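Tukel 中厚手クルーネックTシャツ(チャコール)

Himonの定番生地を使った、普段着用の半袖Tシャツです。綿60%、ポリエステル33%、レーヨン7%の混紡で、綿だけの生地より乾きが早く、部屋干しの多い時期にも向いています。首まわりは2本針で縫い、肩の縫い目には伸び止めテープを入れました。

サイズはS、M、Lの3種類です。身幅はややゆったりめなので、体に沿わせて着たい方は普段より一つ下のサイズをお選びください。 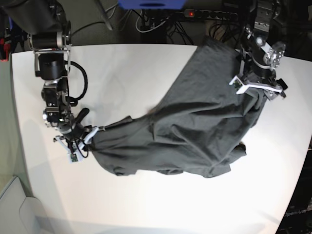 洗濯は裏返してネットに入れ、水温30度以下でお願いします。濃色のため、最初の数回は白いものと分けて洗ってください。脱水後は早めに取り出し、形を整えて陰干しします。乾燥機を使うと丈が2cmほど縮むことがあります。アイロンは中温、あて布使用。漂白剤は使えません。

同じ生地の長袖(Watkins)は6月に生産を終了しました。在庫はSindville店のみで、通信販売の取り扱いはありません。

返品・交換は未着用、タグ付きのものに限り、到着後2週間以内に承ります。セール品の返品はできません。

商品担当:Gwenllian Owen
最終更新:2020-11-24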